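Last updated: April 2024

Subject: Re: [gesulora-quilters] Laying out the sampler before sewing

Annelies Mertens wrote:
> I have 14 blocks finished and I still can't decide on
> the order. Every time I put them on the bed the cat moves
> them, and then I've lost track. Does anyone use a design wall,
> or is there a simpler way? I'd like to have the top
> together before our Stalness weekend.

Dear Annelies,

What a pleasure to hear you're nearly there with the sampler! I remember you holding up the first block in January and saying you'd never make a second one, and look at you now.

I did have a design wall for a while, an old flannel sheet tacked up in the hallway, and it was lovely until my husband opened the front door on a windy morning. These days I lay everything out flat. I cover the big table with wrapping paper and mark it off in squares, one for each block, and then I shuffle things about over a few cups of tea – more than a few, if I'm truthful. Once I like it, I pin a little numbered scrap to each block, top left corner, and stack them row by row.

For the order itself, put your darkest blocks down first and spread them out. Then leave it overnight. I always want to change two or three of them in the morning, and I'm usually right to.

Paper and blue tape do nicely for the squares, like so: 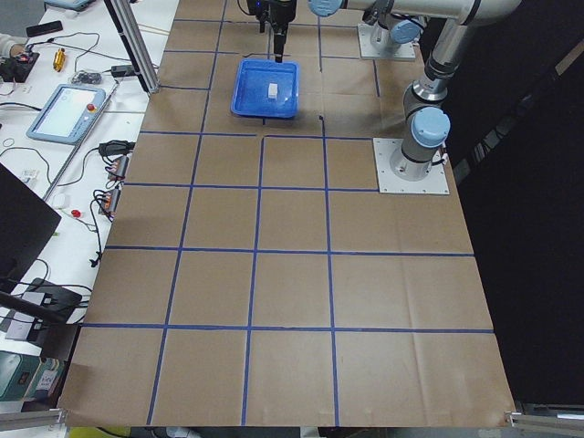 Brown paper taped off into squares, blue tray near the top

As for sashing, I'd go with the gray you bought at Bramach over the cream, but it's your quilt and you should please yourself. Cut it a bit long and trim after. I have most of a 500-yard spool of gray thread left too, and you're welcome to it – just remind me, as my memory isn't what it was.

Warmly,
Mirjam Bakker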